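Soltonia Buffet Temperature Logger, model 1364

For restaurants, banquet halls, wedding caterers, school kitchens. Keeps a record of how long the chicken salad sat out and how warm it got. If an inspector asks, you have the numbers.

Price: $50 per probe. Base unit sold separately.
Item no. 3228
Ships from our Vesbridge warehouse. Next batch leaves 26th October — order before then or you wait until January.

What it does
Probe goes in the tray, base unit sits on the counter. Reads the food, not the air. Beeps when a cold dish gets above 40 F or a hot one drops under 140 F. Stores 2000 readings, then starts writing over the oldest, so download after every big event. Lid sensor not included.
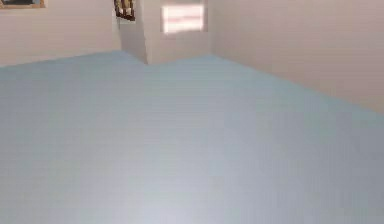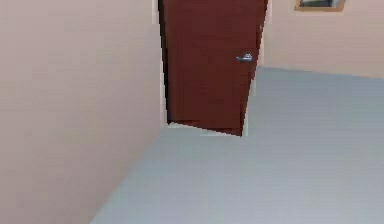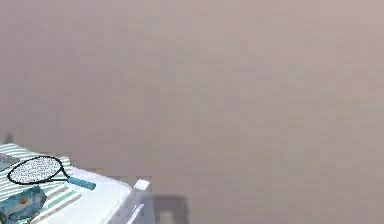

In the box
One probe, stainless steel
Cable
Wall clip and two screws
Quick start card (the card says Cowie on the front, same product, old name)

Cleaning
Wash the probe between dishes. Hot water, soap, then sanitizer. Do not put the base unit in the dishwasher. Cable is fine with a damp cloth.

Please note
The logger does not tell you if food is safe. Mayo left out too long is still mayo left out too long, even if you put it back in the fridge after. Follow your local health code and throw it out when in doubt.

Returns
Unopened only — we cant resell a used food probe. Faulty units go back to the Lusteston service desk, put the item number on the outside of the box. Replacment probes usually in stock.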